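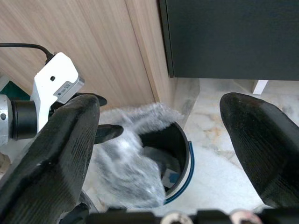
**Drirside Repair Days return in March with two weekends, more benches and a tool library**

DRIRSIDE: The Drirside Repair Days are coming back in March, and this time there will be 2 full weekends of them! Doors open at 10 a.m. at the old Pridstead bus depot, and anyone with a lamp that flickers, a coat with a stuck zipper or a chair that wobbles is welcome to bring it along. Entry is free, and so is the help.

Last year's event ran for a single weekend and drew 400 visitors, many of whom had to wait well into the afternoon for a seat. The fixers have listened. There will be 12 repair benches this spring, with separate areas for sewing, small appliances, bikes, furniture and toys (the toy bench had the longest line last time, and deserves its own corner).

"I still think about the man who brought in his mother's radio," said Hélène Charbonneau, who started the Repair Days and runs the sewing area. "It took us most of a morning and three different screwdrivers, and when it came on, half the room clapped. I want more mornings like that."

New this year is the Drirside Tool Library, which opens on the first morning with 200 items ready to borrow. Drills, clamps, sanders, pipe wrenches, a tile cutter and a very good sewing machine are all on the list, and residents can sign up at the front table with proof of address. Loans run for a week and can be renewed by phone.

Darnis, the hardware store on the Pridstead road, is supplying screws, fuses, glue and thread for both weekends. The Chatzigeorgiou bakery will be serving coffee, cheese pies and its orange cake from a counter by the main doors, and they've promised to bake extra after running out before lunch last year.

Visitors are asked to bring one item at a time and to stay with it while it's being worked on. Fixers love to explain what they're doing, and plenty of people end up holding the screwdriver themselves. Please empty vacuum cleaners and toasters before you come, and bring the charger or cord if there is one. Microwaves and gas appliances can't be accepted.

The depot has step-free entry from the rear parking lot, and bikes can be left inside the gate. Anyone who would like to help at a bench can stop by the front table on either weekend; beginners are paired with an experienced fixer.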